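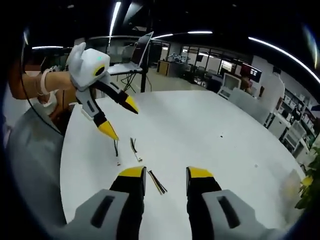 Clestden to change rules on small cable waste from March

Thu 23 December

Households and small businesses in Clestden will be able to hand in short lengths of wire, connectors and cable offcuts as a separate waste stream from March, under a collection contract awarded this week to the recycling firm Rolimari.

The material is currently accepted only as part of mixed small electronics. Under the new arrangement it will go into a dedicated container at each of the town's drop-off sites and will be weighed and recorded separately.

The change applies to low-voltage wiring of the type found inside toys, battery packs, lamps, computer fans and household appliances. Building cable and anything rated for line voltage will still have to be taken to the main transfer station on Vanags Road, where it is inspected before acceptance.

Copper content is the main reason for the split. Thin stranded wire has a lower copper yield by weight than building cable, and the plastic connectors at the ends reduce it further. When the two types are mixed, buyers price the whole load at the lower grade. Heino Zariņš, who manages the contract for the town, said the mixed loads had been sold at a discount for several years.

"The insulation on thin wire is a large share of the weight," Zariņš said. "If it goes in with heavier cable, we are paid for the worst material in the container."

The town collected 2,580 pounds of cable of all types in the last reporting year. Staff estimate that around 1,000 pounds of that was thin wiring, although the figure is based on sample weighing and has not been audited. 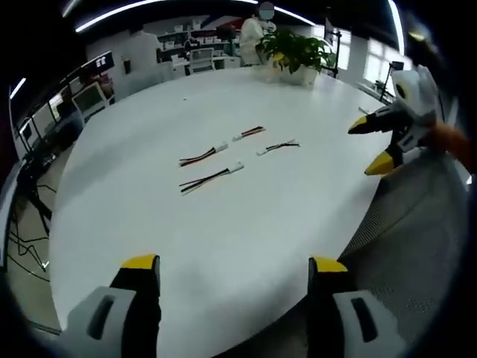

Short wire harnesses with white plastic connectors.

Rolimari will process the thin wiring at its Climamberg plant. The material is first chopped into granules, then separated on an air table that sorts copper from plastic by density. Connectors do not need to be cut off beforehand. The metal contacts inside them are usually brass or a tin-plated copper alloy, and they are removed at a later stage with a finer screen.

The plastic fraction is harder to place. Insulation on low-voltage wire is often PVC, but silicone and polyethylene are also common, and the types are difficult to tell apart once granulated. Liis Lūse, process engineer at Rolimari, said the plant has no buyer for mixed insulation at present and expects to send most of it to landfill in the first year.

Under the contract, the town will pay a fixed fee of $200 per container pickup and will receive a share of the copper revenue. The share was not disclosed. Pickups will be made when a container is full, with no fixed schedule.

Residents are asked to follow these conditions:

Wiring must be dry and free of oil or grease.
Individual pieces may be no longer than 10 feet.
Batteries must be removed, including coin cells and soldered packs.
Circuit boards go in the electronics container, even if wires are attached.
Fiber optic cable is not accepted.

Batteries are the main safety concern. Lithium cells left on a harness can be crushed in the chopping stage and ignite. Loads found to contain batteries will be returned to the town at its own expense, and the drop-off sites will carry out visual checks before each pickup.

Repair shops will be allowed to use the containers at no charge if they register first. Madhu Nautiyal, who runs an appliance repair shop in the town, said most of her wire waste is currently thrown out with general trash. She said separating it would take little time, but asked for the sites to open earlier on weekdays. The town has made no decision on opening hours.

Registration forms for businesses will be available at the transfer station office. Container labels and a printed list of accepted items are being prepared and will be posted at the drop-off sites before the service starts.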